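Updated 31 March 2020. Applies to Hidari detectors with firmware 304 or later.

## Setting up lightning alerts for a training area

The Hidari detector reports strikes to the Hirnetti console over a serial line. The steps below set one alert ring for outdoor ranges and one for the barracks.

1. Mount the detector on open ground, clear of masts and vehicle parks. Run the data cable through conduit.
2. Connect the cable to port 2 on the console. Port 1 is reserved for the siren relay.
3. Open **Sites > Add** and enter the range name. Set the site code to 495 - codes below that are held for airfields.
4. Under **Rings**, set the outer ring to "Warn" and the inner ring to "Clear field". Do not give both rings the same radius; the console will save it but only the outer one triggers.
5. Send a test strike from the **Tools** menu. The log should show event 985 with the site code beside it.
6. Add each shelter under **Buildings**, with its entrance and a contact extension. Tents and open-sided sheds are not accepted as shelters.
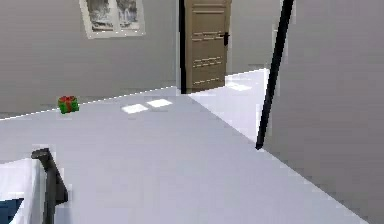
7. Save the profile and export a copy to the Rullach server.

## If no event is logged

Check the baud rate first. Units supplied through Rocha ship with a slower default, and the console drops the line without an error. Change the rate on the detector, restart it and repeat step 5.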